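Iltero opens orders for Flalska, a hand-held gripper kit for teaching robots everyday work

DRONDPORT, July. Iltero, a maker of tools for robot training, announces today that its hand-held gripper kit Flalska is open for orders. With Flalska, a person can perform a task by hand and record it at the same time, and the recording can later be used to train a robot arm. No robot is needed in the room during the recording.

The kit is made for laboratories and small automation companies which want to collect their own examples in real places, such as offices, kitchens and workshops. Until now, many of these teams had to bring a full robot arm to each location, or to bring copies of the furniture to the robot. Both ways cost much time, and the result is often a robot that knows only one table.

Flalska has two soft finger pads with a textured inner side, so that the user can hold thin and light things as well as heavier ones. A wide-angle camera sits on the tool and sees the fingers together with the room behind them. A printed marker block on the gripper helps the software to follow the movement of the hand.

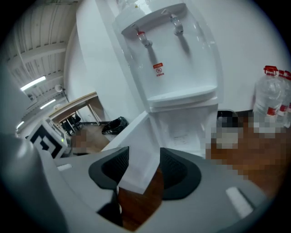

Flalska holding a flat white sheet in front of an office water dispenser.

The first customer to use the kit in daily work is Leinonen, a company for office service automation. Leinonen prepares a robot for small jobs in break rooms and meeting areas, and it needed recordings from many different offices with different light, floors and machines. The operators of Leinonen learned to use the tool in one morning. After this they worked alone, with remote support from Iltero only in the first weeks.

"We did not want a tool that is only comfortable for engineers," the Iltero product team says. "The person who knows the work best should be able to pick it up and begin. We have changed the handle 2 times after comments from users, and we expect that we will continue to improve it."

Each Flalska kit includes two grippers, a charging station, a carrying case and spare finger pads. The two grippers can be used together for tasks which need both hands. Recordings are stored on the tool and are copied by cable to a normal computer, where the Iltero software checks them and marks those with poor tracking. The customer keeps all recordings and decides where they are stored. A tool can blur chosen parts of the picture before the recordings are shared with other teams.

The battery allows up to 18 recording sessions on one charge, depending on the length of the task.

Orders are accepted now through the Iltero sales office in Drondport. Universities can ask for a loan kit before they buy. Training for new users is given in English at the Drondport office or by video call, and it is included in the price of the first kit.

About Iltero
Iltero develops and sells hand-held tools and software for collecting robot training data. The company has its office and its assembly workshop in Drondport.

Press contact
Iltero Communications, Drondport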